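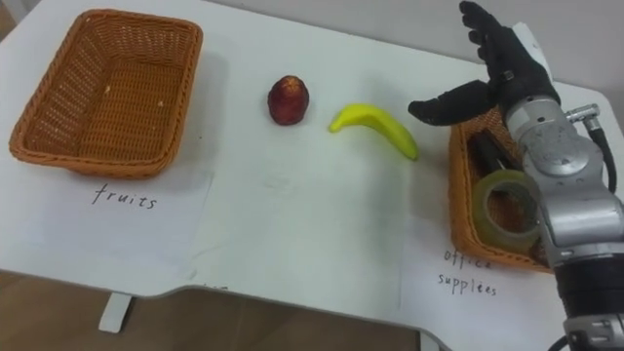
Storing apples in an unheated shed: notes from one winter

27th March

The last of the stored apples came out of the shed this morning, so the figures are final. I put away 89 apples in October, all from the old tree by the gate, and lost 19 to rot. The previous winter I lost nearly half, using the same shed and the same tree.

Two things changed. The first was wrapping. Each apple went into a single sheet of newspaper, folded loosely and not twisted. Selina Berchtold, who has the next garden, wraps hers tightly and gets brown patches where the paper creases. I have only her word for the cause.

The second was air. The old crates had solid sides and stood directly on the concrete. The new ones are Grutico slatted trays, stacked on two battens with a hand's width left clear of the wall. The trays are adequate. The corner joints are stapled and one has already opened.

Temperature was logged with a Turell sensor hung from the middle rafter. It spent most of the winter between 3 and 7 degrees. There was one warm spell when it reached 11, and most of the rot appeared in the fortnight after that. I should have opened the door at night and did not.

Damp is harder to judge. The sensor does not read it, and a bowl of water on the floor made no difference to the shrivelling that I could see. Apples on the top tray wrinkled first.

Next time I will check weekly from the start, keep the windfalls out altogether, and store the pears somewhere else. They ripened all at once and went in the bin.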